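Bed Clearing, Tostetow set — README

Last touched 5th February, Shireen Msimang. Questions to me or Jolene Goodwin.

What's in here
Litter on a made-up bed, and clearing it off. Wrappers, packets, paper, tissue. Part of Pilludine, the bedroom half. Kitchen stuff is in Erkisus, don't mix them. 724 clips in all, 30 held back for checking.

Bedding
Brown-and-white checked cover, cream layer under it, light blue duvet bunched up across the head end. Honey-coloured wooden headboard with slats. Small checks and creases — bad for spotting anything thin or see-through. 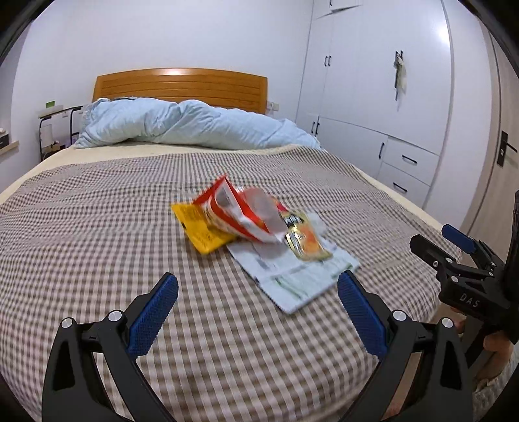

Wrapper, packets and folded paper on the checked cover.

Item labels
wrapper — crumpled, opened snack stuff
packet — keeps some shape, printing mostly readable or half so
paper — sheets, folded or creased
tissue — see below
clear plastic — bags and anything else see-through
stick — thin, pale. Skewer or straw, we coudn't always agree so one label

Overlaps: label the top item first, then whatever is showing underneath. Don't guess at what's hidden.

Tissue
Own label, not paper. Changes shape every time it's picked up, so draw round the whole thing, tail included.

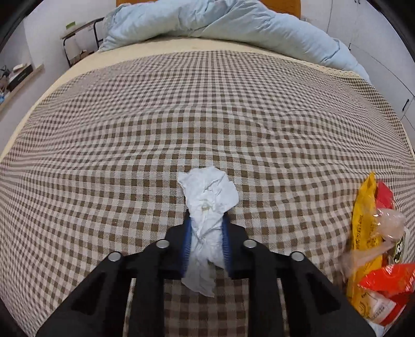 White tissue, pinched at the middle, over the bed.

Clear plastic
Worst label by far. Jolene redid 18 clips in this group and there's still 8 she isn't happy with. Checks show through, outlines wander. If you can't tell bag from bottle just put clear plastic and move on.

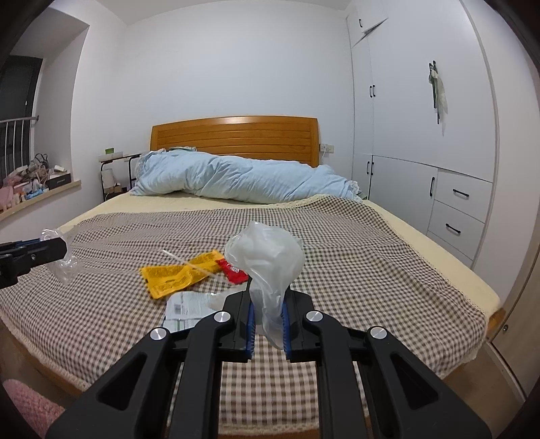
Barcodes count as part of the packet, no seperate box. Same for loose flaps. Lace trim is bedding, please stop marking it as tissue.

To do
Merge the Kruger labels, by April
Fix spelling in the item list
Second pass on sticks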